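Review: the Plavska hand-guiding kit, after one summer of making a small arm pick up things in my kitchen

I bought the Plavska kit in August, used, from a guy clearing out his garage, and I've put enough hours on it now that I feel okay telling you what I think. Short version: I like it a lot, I'd buy it again at the used price, and I'd think hard about it at the full 2000.

Quick rundown for anyone who's shopping. You get a pair of arms, a leader and a follower. The leader is the light floppy one you hold and move with your own hand, and the follower copies you on the other side of the table. There's a wrist camera, a foot pedal for start and stop, a power brick the size of a sandwich, and the recording software. You do a job yourself through the leader arm, the kit saves everything, and after enough good takes you train on it and let the follower have a go alone. There's also a mode where you grab the follower itself and drag it through the motion, which they call direct guiding. More on that below, because I have feelings.

Setup took me most of an afternoon. The arms were easy, four clamp bolts each and done. Calibration was the slow part. You have to put both arms into the same folded pose and press the pedal, and if your leader is even a bit off at the elbow then the follower sits crooked all day and you'll blame yourself for it (I did, for two evenings). The printed manual shows the pose from one side only. The online one is better, go straight there.

My first real job was jars. I keep rice and pasta and so on in big see-through canisters, and I wanted the arm to take one from the counter and set it down by the stove. I figured this would be a nice easy starter. Ha! Clear stuff is rough. From across the table, with your own two eyes, you know exactly where the side of the jar is. Then you look at the wrist feed on the laptop and it's all glow and reflections, and you're trying to work out whether the fingers have room to close.
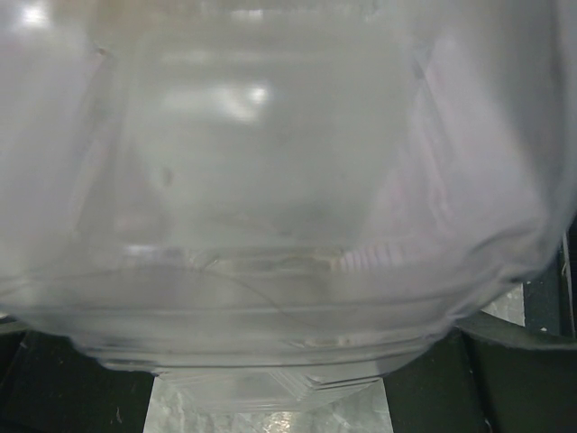
The wrist feed, up close on a clear canister. Find the front wall, I dare you.

The camera itself is fine, I should say. Down at the bottom you get every one of the rings around the base, and I could even make out a dark little thread on the inside floor, so close-up detail isn't the trouble. The trouble is the middle of the jar, which is basically pale gray fog with a couple of bright spots from the lights overhead. After a while I quit steering by the walls and started lining up on those base rings, and my takes got smoother right away. If you're teaching with anything see-through, try that first. I also learned to come in slow from farther back so the whole jar is on the screen for a second or two before it fills up with plastic.

I recorded 60 takes before my first training run, and that was too few, or anyway too sloppy. I'd been changing my grip halfway through the session, sometimes up by the neck and sometimes low, and the arm came back with a kind of average of the two that bumped the jar and stopped. So I threw them all out and started over with one grip and one approach. At 264 takes it was doing the pick well enough that I'd leave my coffee on the same counter. Not next to it! Same counter.

Now, the leader arm. I love it. It's so light that you forget it after ten minutes, and the trigger for the gripper has a soft spring that lets you feel how far you've closed. It doesn't push back when the follower touches something, though, so you get no sense of contact at all. You're going by eye and by sound. With a stiff box it doesn't matter much. With a thin-walled container you can squeeze way harder than you meant to, and there's a grip limit in the settings that I'd turn down before you do anything else. It ships at the top of the range for some reason.

Direct guiding, the drag-it-around mode, I wanted to like. It's great for showing a path, say a wipe or a stir, and it feels more natural for about a minute. But your hand is all over the wrist camera, so half of what you record is your own knuckles, and the joints near the base are stiff enough that my shoulder was complaining by lunch. I use it to set waypoints and that's it.

The software is the weak spot. Recording is solid and I've never lost a take. Reviewing takes is a pain. There's no way to play two side by side, deleting one makes the whole list jump back to the top, and the labels are cut short so everything I've got is called "canister_co". Bukola Shehu, who runs the owners' forum, posted a little script that renames files in bulk, and I'd call it required at this point. Thank you, Bukola!

I did get to try the Beaudoin set at a friend's place for a weekend, so a word on that. It's 400 more, the leader is heavier, and it does give you some push-back in the trigger. That's lovely. But the pedal is an extra purchase and the clamps only fit a thin tabletop, and my counter at home is not thin. If you mostly work with soft or fragile stuff, I'd look at it seriously. For boxes and jars and general messing about I was happier back on the Plavska.

Things I'd change: a longer camera cable (mine snags on the third joint unless I tape it), a second pedal for "toss that take", and rubber pads on the fingers that stay put. The stock ones crept off on me in the second week. I've replaced them with a pair of Stellent stick-on pads and those are holding.

Four stars out of five. Half a star of what's missing is that grip setting and the other half is the take list. If they fix the list I'll come back and edit this. Next up for me is lids, twisting one off and putting it back on, and I've already been told by two people on the forum to start with the biggest lid I own.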